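Thursday notes: the arms come to our packing kitchen

Print this post | E-mail this post

I have worked in the vegetable room at Komholm for six years, and this is the first time I write about the work itself. Some readers asked me what happened after my post in August, when I said that the management was talking with a firm called Widano. Well, it happened. We have two robot arms on trial now, for the small gift boxes.

For those who do not know the place: we pack vegetables for restaurants and for people who order at home. The big crates were always done on the belt. The gift boxes were done by hand, 112 on a normal day, and before the holidays more. You take the pepper, you turn it, you look for soft places, you put it in the box. I can do this and think about my dinner at the same time.

The arms cannot think about dinner. Before they do a job in our room, the job is first tried in simulation, and we were invited to sit by the screen and give our opinion. I was surprised how much I had to say. In the simulated kitchen the pepper lies on a serving tray, and the cardboard box waits on the counter to the right. I said that a pepper on its side must be held by the body and never pulled by the stem. The young engineer wrote this down, and I admit I was a little proud.

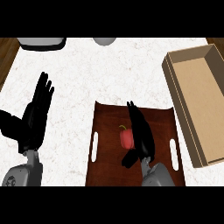
What is different for us

The shift is still the same length, but my hands do less and my eyes do more. I stand beside the arms and check the boxes they have filled. At present they fill roughly 70 in a day, and my colleagues and I do the rest at the old table. My shoulder is better in the evenings. On the other side, the room became quiet. When we packed in a row we talked the whole morning, and now two of us stand apart from the others with a screen between.

There is also the question of money, which everybody has and few people ask aloud. We were told that no one will lose their place this year. About next year we were told nothing. A cousin of mine worked in the Skerov warehouse when they changed to machines, and there the people were moved to the night shift, so I listen carefully at the meetings.

I asked if I can learn to set up the jobs myself, and the answer was "probably, after the trial". I have written the word "probably" in my notebook and I will ask again.

3 comments | 11 shares

Recent posts
- Why I still sharpen my own knives
- The bus to Tierney and its new timetable
- August: a meeting about machines
- Soup from what is left on Friday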